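Hilier Room Walk-Through: Tables, Floor and Backdrop
Checklist with comments
Last updated: November

Room: Hilier, ground floor, Golta building
Sheet no. 237
Done by: the Monday opener, before the first session

Mark each line OK, FIX or ASK, and write a comment even when it's OK. I love reading the comments! They're the best part of this sheet, and they've saved us a lot of repeat trips with the toolbox. If a line is marked FIX, the item stays out of use until somebody signs it back in on the Skarnormont board by the main door.

1. WAY IN AND WAY OUT

1.1 Both doors open all the way without catching. OK
Comment: The side door used to need a shoulder. New hinge pins went in over the summer and it swings like a dream.

1.2 Exit sign lit. OK

1.3 Three feet of clear walkway from the tables to each door. FIX
Comment: Two folding chairs leaning in the walkway by the side door. Moved them to the rack while I was there, but the rack is full, so they'll wander back. We need one more hook. Please put it on the Gaber order.

1.4 Door stops in place, no wedges made out of folded cardboard. OK

2. TABLES

2.1 Top is clean, smooth, and free of chips or sticky spots. OK
Comment: White tops were such a good choice. You can spot a crumb, a staple or a stray screw from across the room, and a wipe with plain soapy water brings them right back. No scouring pads, please, not even the "gentle" green ones.

2.2 Edge strip tight all the way along. Run a gloved finger along it, then look down its length from one end. OK
Comment: This is my favorite check on the sheet, and it takes maybe ten seconds per side. If the strip is lifting you'll feel it before you see it. Start at a corner, go slow, and press with your thumb every hand's width. Any click or give means FIX. Don't tape it. Tape leaves a gummy line on the white that takes ages to get off, and it hides the gap from the next person.
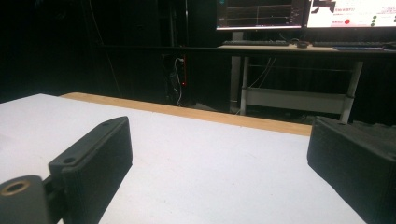 2.3 Table does not rock. Lean on each corner in turn. FIX
Comment: Table 2 rocks toward the window corner. I turned the foot in a little and it got better, then worse, so the foot may be stripped. Tagged it. The spare feet are in the bin marked 2277 in the Gaber cabinet (same thread on all our tables, hooray).

2.4 Leg bolts snug. Hand check only on Mondays, wrench check once a month. OK
Comment: Monthly wrench check is due this week as well. The short wrench is plenty. If you're grunting, you're over-tightening.

2.5 Nothing stored underneath where knees and feet go. OK

3. FLOOR

3.1 Swept, including under the tables and along the wall. OK
Comment: A dark floor hides a lot. Get the flashlight, set it down flat and look along the beam. Everything shows up with a long shadow, and it's oddly fun. I found four screws and a pen cap this way.

3.2 No wet patches. Check by the radiator first. OK
Comment: Dry all week. The bucket can go back to the closet.

3.3 Cords run along the wall or under a cover strip. ASK
Comment: The cover strip nearest the side door has a curl at one end. It lies flat if you step on it and pops up again a minute later. Does anybody object to me trimming it back by an inch? Leaving it as ASK until I hear.

3.4 Mats flat, no turned corners. Not applicable, mats are out being washed.

4. BLACK BACKDROP

4.1 Hangs clear of heaters, lamps and outlets. OK
Comment: Good gap all the way along. Keep it at least a hand and a half from the radiator, even when the heat is off, so it's already right when the heat comes on.

4.2 Bottom edge doesn't trail into the walkway. OK
Comment: Black on a dark floor is the easiest trip in the building. I walk the whole length and nudge it back with my foot as I go.

4.3 Top fixings all holding. OK
Comment: Needs the step stool and good light. From floor level the whole thing swallows the light and you can't see a missed fixing at all. Switch on every lamp you've got!

4.4 Fire label attached and readable. ASK
Comment: Label is there but the print has faded. I'd like a fresh one from the supplier before the winter sessions start.

5. LIGHT

5.1 All overhead lamps working, none flickering. OK

5.2 No hard glare on the white tops from a seated position. OK
Comment: Sit down to check this one. Standing up tells you nothing about what people at the table get in their eyes. If it's bad, try half a turn on the blinds before you start moving lamps.

6. FIRST AID AND FIRE

6.1 First aid kit sealed, or contents checked against the card. FIX
Comment: Seal broken, small bandages low. Everything else is there.

6.2 Extinguisher needle in the green, pin in, nothing parked in front of it. OK

6.3 Emergency numbers posted and readable from the tables. OK
Comment: Bigger print this time, and it's a huge improvement.

OPEN ITEMS CARRIED TO NEXT SHEET

- Extra chair hook (1.3)
- Table 2, foot (2.3). Out of use until signed in
- Cover strip trim (3.3)
- New fire label (4.4)
- Small bandages and a new seal (6.1)

A really nice sheet overall. The loose closet shelf that had been riding along on this list since spring is finally fixed, so I've crossed it off with great pleasure. Next opener, please bring your own gloves, the box pair has a hole in the left thumb.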